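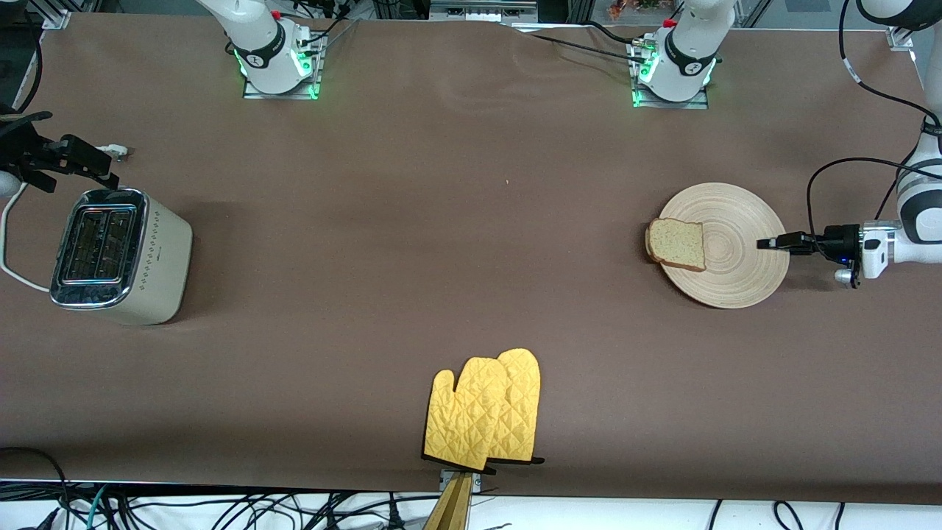

Yorath Community Kitchen and Hall
Walk-round safety checklist, September
Building: Clirkthorpe site, ground floor and basement
Done by: Tegwen Landeg
Copy to: Efa Lewis
Started 7:40 am, finished a bit after 10

Key: OK / FIX (this month) / NOW (before next booking) / N/A

ENTRANCE AND HALLWAY

1. Front door opens fully, closes on its own – OK
Closer is slow in the last few inches. Oil, don't adjust. Last person who adjusted it got us a door that slams.

2. Floor mats flat, no curled corners – FIX
Inside mat curled on the left. Tape is holding for now, needs a new mat. Edier do the rubber backed ones, same as the back door.

3. Exit sign lit – OK

4. Hallway clear to full width – NOW
Folding chairs stacked outside the restroom again. Moved them myself. They go in the chair closet. Please can whoever runs the evening booking be told, in writing this time.

5. Lights – OK
One tube flickering by the coat hooks. Spare in the basement.

KITCHEN

6. Fire blanket on hook, tabs reachable – OK

7. Extinguisher gauge in green, pin in, tag current – OK
Tag is current but the handwriting is terrible. Asked them to print next time.

8. Gas shutoff labeled and reachable – FIX
Label faded. Valve turns fine. New label on my desk, just needs sticking on.

9. Hood filters clean – NOW
Greasy. Run through the dishwasher overnight, both sets. Not going to sign this off until I see them dry and back in.

10. Fridge temp – OK
38 on the door thermometer, 37 on mine.

11. Freezer temp – FIX
Reading ok but frost built up along the gasket. Defrost. Door probaly not being pushed shut. Check for bags sticking out.

12. Hot water at hand sink – OK
Slow to come through. Give it a minute.

13. Knives stored, no loose blades in drawers – FIX
Paring knife loose in with the spatulas. Put back on the strip. Peelers are fine in the drawer.

14. Outlets near sink, test and reset – OK
Both tripped and reset. The one by the window needs a firm push.

15. First aid box – FIX
Out of blue band-aids, burn gel expires soon. Order both. Box was not where the sign says it is. Either move the box or move the sign, I moved the box.

STORE ROOM

16. Heavy items below shoulder height – NOW
The big stockpot was on the top shelf. It's now on the floor under the rack, which isn't right either. Efa, need a decision on a shelf.

17. Shelving fixed to wall – OK
Gave it a good pull. One bracket screw a quarter turn loose, tightened.

18. Chemicals apart from food – OK
Descaler had no cap. Found the cap.

19. Step stool sound, feet on – FIX
One rubber foot missing. Taken out of use, it's in the office with a note on it. Do not borrow.

BASEMENT

20. Stair rail firm – OK

21. Stair nosing – FIX
Third step from the bottom, strip lifting. Glued before and it didn't hold. Wants screws.

22. Electrical panel clear – OK
Clear to the tape line. Thank you to whoever did that.

23. Damp or leaks – FIX
Stain on the wall behind the boiler, same size as my pencil mark from last time. Keep watching. If it passes the mark call Tokance, account ref 213.

24. Smoke alarm test – OK
Loud. Did it before anyone was in.

OUTSIDE

25. Back steps and light – OK
Sensor comes on late. Fine once you are on the second step.

26. Trash area, lids down – FIX
Lid on the cardboard one wont close, overfull. Break the boxes down!

27. Back gate latch – OK

COMMENTS

NOW items are 4, 9 and 16. Four is done but will come back. Nine and sixteen have to be sorted before the lunch group.

Budget: I have $66 left on the small repairs line. Covers the mat, label, stair screws, band-aids. Doesn't cover a shelf. If the shelf is going to be done properly it comes out of the $1000 set aside for the kitchen, and that is Efa's call.

Didn't get to the upstairs windows, no key. Key is meant to be in the lockbox. Will do them with next months round if it turns up.

Old paper form still had the piano on it. Crossed off, it went last year.

Signed: T. Landeg
Seen by: E. Lewis. Yes to shelf, get a price first. Will email the evening group re chairs.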